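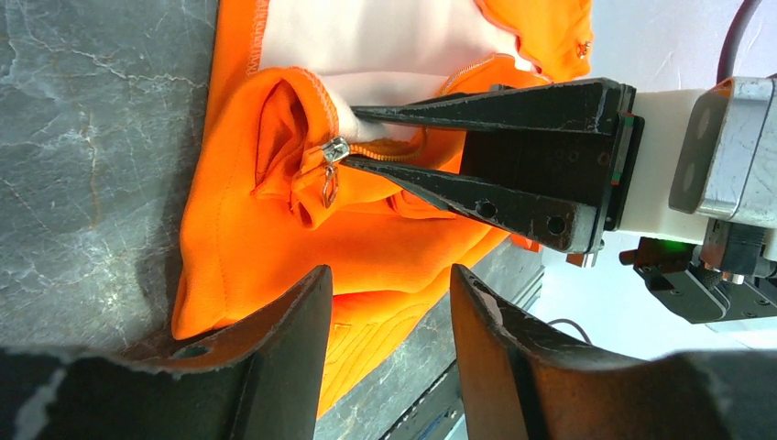

August, evening, in the site cabin

Today we poured the second pier cap on the Allimlow side. I write this while the generator is still running, so I have light for maybe one hour.

The first truck came at 5:40 in the morning, before I had finished my coffee. I had asked for 43 cubic meters in total, and the plant wanted to send it in a different order than we agreed, with a long break in the middle. I called them and said no. A pier cap must be poured in one go, otherwise we get a cold joint, and then I must explain this joint to the county for the rest of the year. The man on the phone was polite but I think he did not like me. The trucks came as I asked.

Toon Vanhove checked the slump of each load. He rejected one. It was too stiff and the driver wanted to add water from his tank, and Toon stood in front of the chute with his arms crossed until the driver gave up. I was glad it was him and not me. My English becomes bad when I am angry, I lose the small words.

We finished the pour before the big heat. The curing blankets are on and the sensors give good numbers so far. I will look again at ten o'clock and then sleep.

The other matter of the day was the detour. Since we closed the old ramp, all the trucks for the Dhanial quarry must go through Zumbridge, by the street with the bakery and the school. School is not open yet, but it will be soon, and I had a long meeting in the town hall about it. The people there are not against the new interchange. They are tired of the dust, and I understand them. One lady showed me her window sill with her finger, I mean she brought a photo of her finger. I promised two water trucks in place of one, and no quarry traffic before seven. I did not ask the office before I promised it. Tomorrow I will ask.

The cost of the temporary ramp is also not solved. The drawings say 300 meters of barrier, and the surveyor measured 525 on the ground because the curve was moved in the spring and the quantity was never changed. So who pays for the difference? Sutix says it is in our price. I read the contract again during lunch, clause by clause with a ruler under the line, as my father read his letters, and I believe it is a change and we should be paid. But I must write it well. The letter is half ready. I wrote "we would like to draw your attention" three times on one page and must find other words.

Station 606 has water in the trench again. We pumped it yesterday and this afternoon it was back to the same level. Toon thinks there is an old farm drain which is on no plan. We will dig by hand there, slowly. The gas line is somewhere close and the paint marks on the ground are almost gone, so I asked for new ones first.

I did not call home today. With the time difference it is already night there and my mother would be frightened by the phone. I will try at lunch tomorrow, if the barrier delivery does not come at the same hour.

Things to remember: diesel for the pump, new batteries for the level, ask the lab for the seven-day results from the first cap. Also buy socks.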